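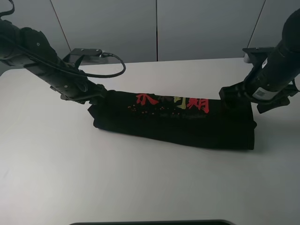
Yasmine Bouazza wrote to me after the January post to say that she stopped folding T-shirts into squares years ago, and that a long narrow strip fits a shallow drawer much better. She asked why I was still stacking mine.

I didn't have a good answer, so I tried it. My dresser is the old Imberg with the shallow top drawers, and a square stack of shirts always caught on the frame when I pulled one open. I took everything out and there were 25 T-shirts, which is more than I wear.

The way I do it now is to lay the shirt face down, bring both sides in to the middle with the sleeves tucked back, and then fold it once more lengthwise. You end up with a strip. For a deep drawer you can roll that up or fold it in thirds. For the Imberg I leave it long and lay it flat, two strips deep.

Printed shirts are the reason I kept going with it. I like the print on the outside so I can tell the black ones apart. I own a lot of black ones, and folded into squares with the print inside they were all the same shirt until I shook them out. With a big graphic you only get part of it showing, but one Chinese character in red is plenty to go by.

Thick cotton is harder. One end always wants to bunch up, and I have to hold both ends and pull a little before I put it down. Thin shirts slide around and come undone if you move them much.

Samir still uses the shelf in the closet and doesn't plan to change. His shirts are in squares and they look fine.

I gave six of mine away on 25th July. The sweaters are next, and I don't think strips will work for those.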